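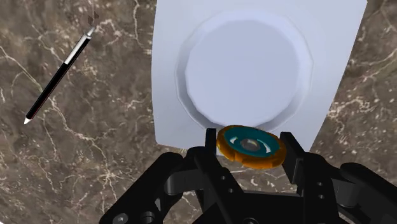
Our project was a pick-and-place controller for a simulated arm, and this report covers the fault that took up most of our time. The controller is called Willine. It takes a small object from the counter, carries it over a plate, lowers it and lets go. We tested with several small round objects, and the one that gave us the most trouble was the ring with the orange rim and the teal center, which the gripper takes by its left and right sides. When it is held like that it can sit tilted between the fingers. We knew about the tilt early and didn't think it mattered.

The fault was in what Willine reported. It wrote "placed" in the log when the object was still in the gripper. The arm then started its retreat move, took the object with it, and in the worst cases dragged it into something on the way back. In simulation that costs nothing. The same code was supposed to go onto the real arm in the Flisholm teaching lab at the end of the term, and there it would have been a safety matter.

How we found it

We had been running batches overnight and only reading the summary in the morning. The summary looked fine. Akihiko Nishimura was making clips for our midterm talk and replayed a run that was marked as a success. The arm lowered, stopped, waited for the usual time and went back up with the part still between the fingers. He replayed it three more times before he believed it.

After that we stopped trusting the summary and wrote a second script that looked at the end state of each run. It checked whether the object was touching the plate and whether either finger was touching the object. Out of 761 runs in the September batch, 40 had been logged as placed with a finger still in contact.

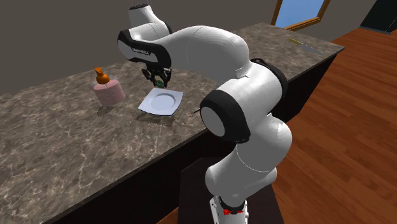 Our first guess was the plate. Its border is raised above the well, and we thought a part might catch there and be pulled back up with the fingers. We moved the drop point closer to the middle and ran the batch again. The number of bad runs hardly changed, so we dropped that idea. This cost us most of a week, and we should have looked at the finger positions first.

The second guess was friction. The pads had a high friction value, left over from an older exercise where the objects were heavier. Kai-wen Ng lowered it in steps. The false reports went down a little, but parts started slipping during the carry, and that was a worse trade. We put the old value back.

What was actually wrong

There were two mistakes, and it took both of them to produce the fault.

The first was in the release step. Willine sent the open command and then waited a fixed time. It never read the finger width back. If the arm was still settling when the command arrived, the motion layer (we used Lillano, which the course provides) put the command in a queue, and the next move could replace it. The open command was then lost. Lillano does give a warning when this happens -- we had turned warnings off to keep the logs short.

The second was in the success check. It compared the object's position with the plate's position and passed if the object was over the plate and low enough. A part held just above the surface met both conditions. A tilted part met them more easily, as its lower edge was already down near the plate. 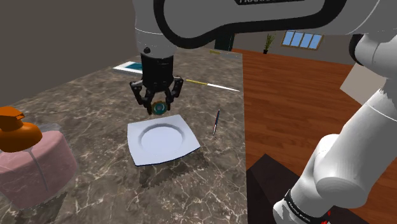

Changes

The release step now sends the open command only after the joint speeds are close to zero. It reads the finger width until the fingers are open or a time limit of 2 seconds runs out. If the limit runs out, the arm stays where it is and the run is marked as a fault. No retreat move is allowed from that state. A person has to clear it.

The success check now needs contact between object and plate, no contact between object and fingers, and it is made after the retreat has started, when the gripper is well clear. Warnings are back on.

We repeated the full batch with the same starting positions. No run was logged as placed with a finger in contact. Some 6 runs ended in the new fault state. We looked at all of them, and in each one the arm had been slow to settle and the time limit had run out. We have not changed the limit.

Still open

We did not get time on the real arm. The contact check uses information that the simulator gives us directly, and the lab gripper has no touch sensing in its pads, so that part has to be replaced. Kai-wen wants to use the finger width together with motor current. Akihiko would like to try the overhead camera first. The tilt is also not fixed, and the grasp planner still picks the same two sides of the ring. The code and the list of bad runs are in the group folder, under "release fault".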